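4.2 Failure case: contact on the wrong object

Most failed runs in the Skonley set are boring. Planner times out, arm stops, run gets dropped. The spatula task is different and we spend a section on it, as the fault passed all of our checks for most of a week. Setup as in 4.1: simulated Franka arm, L-shaped counter, spatula as target, clutter placed at random. The contact monitor (Drollari, default settings) reports a touch but not which body was touched. That was the hole.

Wrist view first. Spatula and the glossy clutter item lie side by side, and in this view the two are easy to merge into one blob.
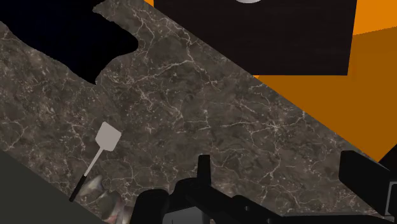
Borislav Kos objected to the word "fault" when he read the draft. In his view the policy did what it was scored on, and the bug belongs to the reward, which pays for any contact within range of the target. Fair point. We keep "fault" for the whole chain – policy, monitor and reward togehter – and use "reward error" for the part he means.

From the side the problem is much plainer. Fingers at the animal figurine, spatula off to the right, glossy item in between. The monitor has no side view so none of this reaches it. 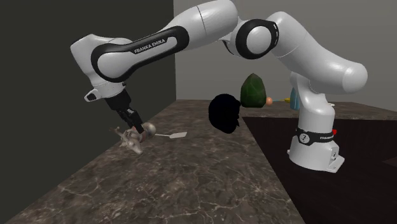
4.3 What we changed

Two fixes. First, contact events now carry a body ID, and a touch on anything except the target ends the run. Second, a 2 second hold after first contact, so the log shows which body it was before any lift command goes out. We re-ran 100 seeds with the first fix only, then the same seeds with both. Full logs are in the Stirnach archive, under the July build.

Neither fix makes the policy better at finding the spatula. They only stop a bad run from being counted as good one. On hardware this matters more: a gripper closing on the wrong thing is a safety stop, and our old monitor would not of asked for it. Baltasar Iturra's suggestion of a second fixed camera feeding the monitor is not tested yet – see Section 6. 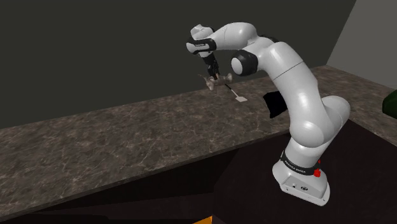 Figure 4. Spatula task, fixed view. Gripper at the figurine; target utensil to the right and below.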